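막차 전의 매점

오월의 버스 터미널은 저녁 일곱 시가 지나면 조용해진다. 남자는 매점 셔터를 반쯤 내려 두고 진열대의 먼지를 닦았다. 터미널은 여름이 오기 전에 문을 닫기로 되어 있었다. 시외버스 노선은 대부분 강 건너 새 터미널로 옮겨 갔고, 남은 것은 바닷가 마을로 가는 노선 하나뿐이었다. 하루에 세 번 다니던 버스가 두 번으로 줄었다.

매점은 원래 아버지의 것이었다. 아버지는 이 자리에서 담배와 신문과 삶은 달걀을 팔았다. 남자는 학교가 끝나면 매점 뒤편 의자에 앉아 숙제를 했다. 버스가 들어오면 바닥이 조금 떨렸고, 그럴 때마다 글씨가 비뚤어졌다. 선생은 공책을 보고 마음을 가라앉히고 쓰라고 했다. 남자는 버스 때문이라고 말하지 않았다.

여덟 시가 되기 전에 여자가 왔다. 여자는 매표소에서 표를 끊고 대합실 의자에 앉았다가 다시 일어나 매점 앞으로 왔다. 회색 외투를 입고 있었는데 오월에는 더워 보였다.

"커피 있어요?"

"캔커피는 있습니다. 찬 것만요."

"그럼 그거 하나 주세요."

남자는 냉장고에서 캔을 꺼냈다. 냉장고는 후루카와(Furukawa)라는 상표가 붙은 낡은 물건이었다. 아버지가 중고로 들여놓을 때부터 문이 잘 맞지 않았다. 닫을 때는 아래쪽을 발로 한 번 밀어 주어야 했다. 남자는 발로 문을 밀었다. 여자가 그걸 보고 있었다.

"우리 집 냉장고도 그랬어요."

"고치셨습니까."

"버렸어요."

여자는 동전 지갑을 꺼내 값을 치렀다. 그러고도 자리로 돌아가지 않고 매점 앞에 서서 캔을 땄다. 대합실에는 두 사람 말고 손님이 없었다. 매표소 직원은 창구 안에서 텔레비전을 보고 있었다. 야구 중계였고 소리는 거의 들리지 않았다.

"여기 문 닫는다면서요."

"다음 달에 닫습니다."

"그럼 아저씨는 어디로 가세요?"

그 질문을 받은 지 오래되었다. 소식이 처음 돌았을 때는 다들 물었지만 봄이 되고부터는 묻는 사람이 없었다. 남자는 아직 정하지 않았다고 대답했다. 강 건너 새 터미널에는 편의점이 들어온다고 했다. 형은 내려와서 같이 비닐하우스를 하자고 했다. 남자는 형에게도 아직 정하지 않았다고 말해 두었다.

여자는 고개를 끄덕였다. 그리고 자기는 바닷가 마을에 집을 보러 간다고 했다. 사려고 보는 것이 아니라 팔려고 보는 것이라고 했다. 어머니가 살던 집이었다. 겨울에 어머니가 돌아가시고 집이 비었는데, 사겠다는 사람이 나타났다는 연락을 어제 받았다고 했다.

"밤에 가시면 어두울 텐데요."

"열쇠가 있어요. 전기도 아직 안 끊었고요."

여자는 외투 주머니에서 열쇠를 꺼내 보여 주었다. 열쇠에는 파란 플라스틱 이름표가 달려 있었고 거기에 푸식(Pusik)이라고 적혀 있었다. 남자가 이름표를 들여다보자 여자가 개 이름이라고 했다.

"어머니가 키우던 개예요. 개 목에 걸었던 건데, 개가 죽고 나서 열쇠에 다셨어요."

"외국 개입니까."

"그냥 동네 개예요. 어머니가 젊을 때 원양어선 회사에서 사무를 보셨거든요. 외국 선원이 고양이를 그렇게 불렀대요. 그 이름이 마음에 들어서 나중에 개한테 붙이셨어요."

남자는 개에게 고양이 이름을 붙인 사람을 생각해 보았다. 이상하다고는 생각하지 않았다. 아버지는 매점에서 키우던 금붕어를 차장이라고 불렀다. 버스에 차장이 없어진 다음의 일이었다.

버스가 들어오는 소리가 났다. 그러나 막차가 아니라 차고로 들어가는 빈 버스였다. 바닥이 조금 떨렸다. 진열대의 사탕 통이 흔들리는 소리를 냈다. 여자가 발밑을 내려다보았다.

"원래 이래요?"

"바닥 밑이 비어 있답니다. 예전에 물길이 있었다고 하더군요."

그 이야기도 아버지에게 들은 것이었다. 터미널을 짓기 전에 이 자리에는 개울이 있었고, 개울가에 버드나무가 있었고, 장날이면 소 장수들이 버드나무에 소를 매어 두었다고 했다. 아버지도 직접 본 것은 아니었다. 아버지의 아버지가 한 말이었다. 남자는 여자에게 소 이야기까지 해 주었다. 여자는 캔을 든 채로 끝까지 들었다.

매표소 직원이 창구를 열고 막차가 늦는다고 알려 주었다. 고개 쪽에서 공사를 하는 바람에 한 차선만 다닌다고 했다. 얼마나 늦느냐고 여자가 물었다. 직원은 60분까지는 안 걸릴 거라고 대답하고 다시 창구를 닫았다.

남자는 매점 안에서 접이의자를 하나 꺼내 주었다. 여자는 사양하지 않고 앉았다. 남자도 자기 의자에 앉았다. 두 사람 사이에 진열대가 있었다. 진열대에는 껌과 건전지와 손톱깎이가 있었고, 작년 것인지 재작년 것인지 모를 관광 지도가 꽂혀 있었다. 여자가 지도를 한 장 뽑아 펼쳤다.

"이 마을은 안 나와 있네요."

"거기는 볼 게 없다고 뺐을 겁니다."

"등대가 있는데요."

"등대는 있지요."

남자는 그 등대에 한 번 가 본 적이 있었다. 군대에 가기 전이었다. 버스를 타고 종점에서 내려 방파제를 끝까지 걸었다. 등대 문은 잠겨 있었고 벽에는 낙서가 많았다. 남자는 돌아오는 버스를 놓쳤고, 민박집에서 잤다. 주인 여자가 아침에 미역국을 끓여 주고 돈을 받지 않았다. 생일이냐고 묻기에 아니라고 했는데도 그랬다.

"민박집이요?"

여자가 지도에서 고개를 들었다.

"파란 대문 집이었습니까?"

남자는 기억을 더듬었다. 대문 색은 생각나지 않았다. 마당에 수도가 있었고, 수도 옆에 큰 고무 대야가 엎어져 있었다. 그것은 생각이 났다. 개가 있었는지는 확실하지 않았다. 있었던 것 같다고 하면 여자가 좋아할 것 같았지만 남자는 그렇게 말하지 않았다.

"대문은 모르겠습니다. 밤에 들어가서요."

"우리 어머니도 여름에만 민박을 했어요. 방 두 개짜리로."

"저는 가을에 갔습니다."

"그럼 아니겠네요."

"아닐 겁니다."

두 사람은 잠시 말을 하지 않았다. 야구 중계는 8회로 넘어갔다. 여자는 지도를 접었는데 원래 접혀 있던 대로 접히지 않았다. 남자가 받아서 다시 접어 꽂았다.

어머니의 집에는 아직 물건이 그대로 있다고 여자가 말했다. 사겠다는 사람은 물건까지 통째로 넘겨 달라고 했다. 민박을 다시 해 볼 생각이라 이불이며 그릇이며 있으면 좋다는 것이었다. 값을 더 쳐주겠다고도 했다. 여자는 그러마고 해 놓고 밤새 잠을 못 잤다. 이불이나 그릇은 괜찮았다. 걸리는 것은 서랍이었다. 어머니는 서랍마다 무언가를 가득 넣어 두는 사람이었다.

"뭘 넣어 두셨는데요?"

"별거 아니에요. 약 봉투, 고무줄, 영수증. 다 본 것도 아니고요. 장례 치르고 나서 첫째 서랍만 열어 보고 닫았어요."

"첫째 서랍에는 뭐가 있었습니까."

"과자 봉지요."

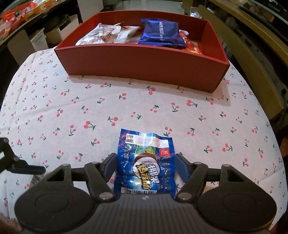 여자는 웃지 않고 말을 이었다. 어머니는 이가 나빠서 과자를 못 드셨다고 했다. 봉지는 전부 비어 있었고, 씻어서 말린 다음 반으로 접어 차곡차곡 쌓여 있었다. 여자와 동생이 어릴 때 먹던 것도 있었고, 요즘 것도 있었다. 손님이 두고 간 것을 모은 것인지 어디서 얻어 온 것인지는 알 수 없었다.

"쓸 데가 있으셨나 보지요."

"그럴까요?"

"저희 아버지는 버스표 반쪽을 모으셨습니다. 바닥에 떨어진 걸 쓸어 담아서요."

"어디에 쓰셨는데요?"

"뒷면에 외상을 적으셨습니다."

그 표들은 아직 매점에 있었다. 남자는 계산대 밑에서 양철통을 꺼내 뚜껑을 열었다. 통에는 빈덱스(Vindex)라는 글자가 찍혀 있었다. 무엇이 들어 있던 통인지는 아버지도 몰랐다. 표는 누렇게 변해 있었고 연필 글씨는 거의 보이지 않았다. 여자가 한 장을 집어 불빛에 비춰 보았다.

"달걀 둘, 하고 뭐라고 적혔어요."

"이름은 안 쓰셨습니다. 그 사람이 어떻게 생겼는지 쓰셨지요. 키 큰 사람, 모자, 그런 식으로."

"그래서 다 받으셨어요?"

"못 받은 것만 여기 있습니다."

여자는 표를 통에 돌려놓았다. 그리고 몇 장을 더 꺼내 읽었다. 읽을 수 있는 것은 소리 내어 읽고, 읽을 수 없는 것은 그냥 내려놓았다. 안경, 달걀 하나. 아기 업은 사람, 우유. 우는 군인, 담배. 여자는 마지막 것을 두 번 읽었다.

밖에서 전조등 불빛이 들어와 대합실 벽을 지나갔다. 매표소 직원이 창구 밖으로 나와서 차가 왔다고 말했다. 중계는 끝나지 않았는데 텔레비전은 꺼져 있었다. 여자는 일어나 접이의자를 접었다. 빈 캔을 어디에 버리면 되느냐고 묻기에 남자가 손을 내밀어 받았다.

"팔지 말까 싶기도 해요."

여자가 말했다. 남자는 뭐라고 해야 할지 몰라서 잠자코 있었다. 버스 문이 열리는 소리가 났다.

"서랍만 빼서 가져오시면 어떻습니까."

"서랍만요?"

"통째로요. 보는 건 나중에 보시고."

여자는 그 생각은 못 해 봤다고 했다. 서랍이 빠진 장을 사겠다는 사람이 뭐라고 할지 모르겠다고도 했다. 그러면서 외투 단추를 채웠다. 운전기사가 차에서 내려 화장실로 뛰어갔다. 잠깐은 더 시간이 있었다.

남자는 진열대 아래에서 끈 뭉치를 꺼냈다. 신문 묶음을 묶던 비닐 끈이었다. 이제 신문은 들어오지 않아서 끈이 그대로 남아 있었다.

"서랍을 그냥 들면 쏟아집니다. 두 개씩 포개서 이걸로 묶으세요."

"얼마예요?"

"파는 물건이 아닙니다."

"그럼 외상으로 해 주세요. 내일 첫차로 나올 거예요."

남자는 알겠다고 했다. 여자는 끈을 주머니에 넣고 승강장으로 나갔다. 운전기사가 손을 털며 돌아와 시동을 걸었다. 여자는 앞에서 둘째 줄 창가에 앉았다. 다른 손님은 없었다. 버스가 뒤로 물러날 때 바닥이 떨렸고 사탕 통이 또 소리를 냈다.

버스가 나간 뒤에 남자는 셔터를 마저 내리려다가 계산대로 돌아왔다. 양철통에서 뒷면이 깨끗한 표를 한 장 골랐다. 연필을 찾는 데 시간이 걸렸다. 남자는 표 뒤에 회색 외투, 끈 한 뭉치라고 적었다. 글씨는 비뚤어지지 않았다.

매표소 직원이 불을 꺼도 되느냐고 물었다. 남자는 조금만 있다가 끄라고 하고, 냉장고 문을 발로 한 번 더 밀었다.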